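Horkby bench: two-arm cell, build notes and data card

Status: working, still being changed. Last tidy-up of this file was in October.

Horkby is a two-arm cell built in a shared workshop. The frame is aluminium extrusion with three panelled walls and an open front. Both arms are mounted on one rail along the front edge of the table, so they reach inwards and meet over the middle.

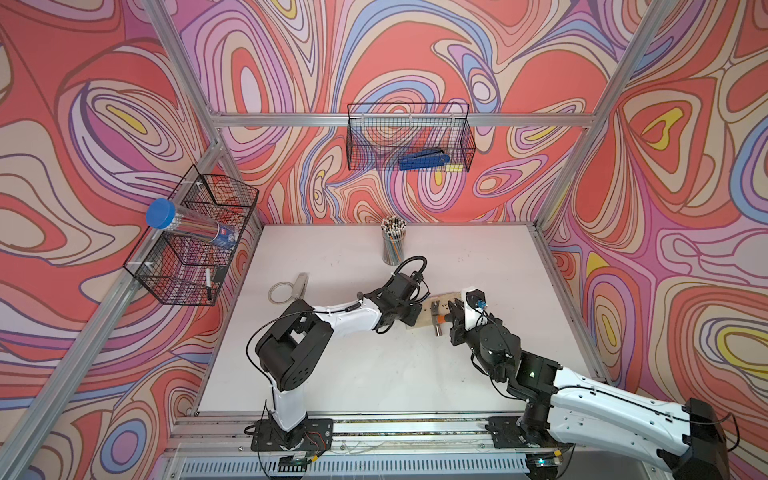 Joint positions and gripper commands are logged at 200 Hz. The set holds 3375 episodes, each up to 2000 steps long. Episodes where an arm faulted are kept and marked "fault" in the index -- filter them out if you only want clean runs.

Known problems

Left and right clocks drift on long sessions. Restart the logger every 9 episodes.
The cable on the left wrist needs slack. Check it before homing.
Power up the left arm first. The Bunex script expects that order and hangs otherwise.

Layout

Stationery and small tools stay inside the cell between sessions. Wall baskets are for anything that isn't in use. Don't move the base plates without running the calibration again, even by a millimetre.

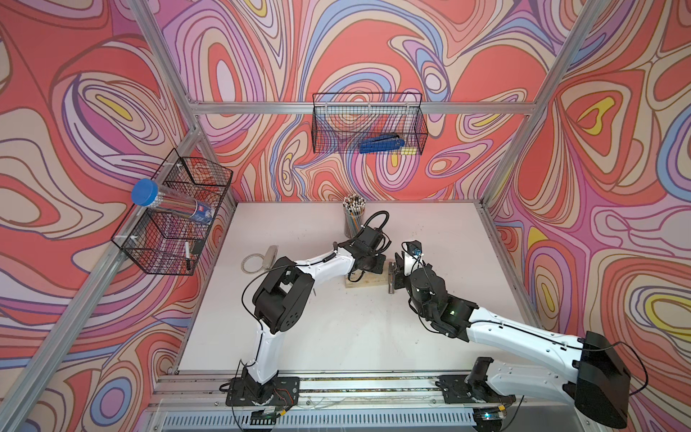 Didier Gilbert asked for the raw gripper currents to be included as well, as the commanded width says little about how firmly a part is held. They are in the Ernivgate branch and will be merged once the column names are settled.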